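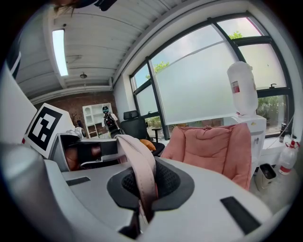 A reader in Beltberg writes that the door seals on a five-door Furnard squeak every winter, and that wiping them with household oil made it worse. Mineral oil swells some rubbers. Use a silicone product instead.

Door seals
1. Wash the seal with water and a drop of dish soap. Rinse and dry.
2. Put a little silicone grease on a lint-free cloth. Mushi paste and Stutodard gel both spread well in the cold.
3. Work it along the full length, including the lower corners, where grit collects.
4. Leave the door open for 13 minutes, then wipe off the excess.

Repeat every 4 months. A seal that is torn or flattened needs replacement — grease will not restore it. 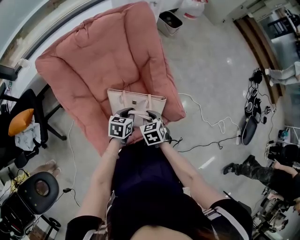 Wiper blades
Wipe the rubber edge with a damp cloth until no more black comes off. Do not grease it; silicone on the glass causes smearing. If streaks remain after 2 passes with clean washer fluid, fit new blades.

Washer fluid
Mix to the ratio on the bottle for the lowest temperature expected. A 500 ml top-up of plain water weakens the mix and can freeze in the nozzles. Check the level in October.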